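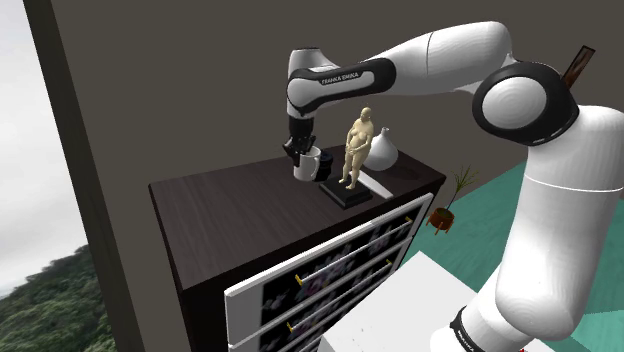 Shaohua Yao bittet ums Wort, noch bevor die Tagesordnung verlesen ist: Man solle heute zuerst klären, ob ein zweiter Arm überhaupt gebraucht wird, und erst danach über Preise sprechen. In der Simulation sei das Greifen von Tassen auf der Kommode schon gut vorbereitet, und ein gekaufter Arm stehe sonst die ersten Monate nur im Labor. Die Anwesenden sind einverstanden, TOP 3 wird deshalb vorgezogen.

Protokoll der Planungssitzung Geräte, Projekt Pludow
April 2022
Ort: Besprechungsraum Standort Curkow
Protokoll: die Projektassistenz

TOP 3 (vorgezogen): Bedarf zweiter Roboterarm

Die Simulationsgruppe berichtet über den Stand. Das Wohnzimmer-Szenario läuft mit dem Modell des Franka-Emika-Arms. Gearbeitet wird zurzeit an der Aufgabe »Tasse über der Kommode«. Als Hindernisse stehen auf der Kommode eine Figur und eine Vase, damit der Arm nicht auf dem kürzesten Weg greifen kann. Bis jetzt sind 542 Durchläufe ausgewertet, davon wurden 189 wegen Berührung mit einem Gegenstand verworfen. Die Gruppe hält diesen Anteil für zu hoch, um schon auf die echte Hardware zu wechseln.

Es folgt eine längere Diskussion. Die Werkstatt weist darauf hin, dass der vorhandene Arm zu 90 Prozent der Arbeitszeit belegt ist und dass jede Wartung den Plan verschiebt. Shaohua Yao antwortet, dass die Belegung vor allem durch Kalibrierungen entsteht, die man auch am Abend machen könnte. Eine Einigung kommt in diesem Punkt nicht zustande.

Beschluss: Der zweite Arm bleibt im Plan, die Bestellung wird aber frühestens im Oktober ausgelöst. Voraussetzung ist, dass der Anteil der verworfenen Durchläufe unter 20 Prozent liegt.

TOP 1: Protokoll der letzten Sitzung

Angenommen mit einer Korrektur: Bei den Greiferfingern muss es »zwei Sätze« heißen und nicht »zwei Stück«.

TOP 2: Angebote

Es liegen zwei Angebote vor, von Sartori und von Hedbridge. Sartori bietet den Arm mit Greifer und Steuerung als Paket an, die Schulung ist darin enthalten. Hedbridge ist im Grundpreis günstiger, berechnet aber den Greifer und die Inbetriebnahme extra. Die Gewährleistung ist bei beiden gleich lang – der Umfang ist jedoch bei Hedbridge nicht klar beschrieben.

Es wird gefragt, ob die Angebote bis zum Herbst gültig bleiben. Das ist nicht der Fall. Beide Firmen sollen um eine Verlängerung gebeten werden, und von Hedbridge wird zusätzlich ein Gesamtpreis verlangt.

TOP 4: Rechner für die Simulation

Die Simulationsgruppe beantragt einen weiteren Rechner mit eigener Grafikkarte. Der Antrag wird ohne Gegenstimme angenommen, die Kosten trägt die Position »Kleingeräte«. Der Aufstellort ist noch offen, im Serverraum fehlt ein freier Stromkreis.

TOP 5: Verschiedenes

Der Tisch für den realen Aufbau soll die gleiche Höhe haben wie im Modell. Die Werkstatt braucht dafür die Maße schriftlich.

Offene Aufgaben
Verlängerung der Angebote anfragen: Einkauf
Maße des Tisches an die Werkstatt: Simulationsgruppe
Stromkreis im Serverraum prüfen lassen: Haustechnik
Übersicht der Belegung nach Tätigkeit: Shaohua Yao und Werkstatt

Der Termin für die nächste Sitzung wird per E-Mail abgestimmt.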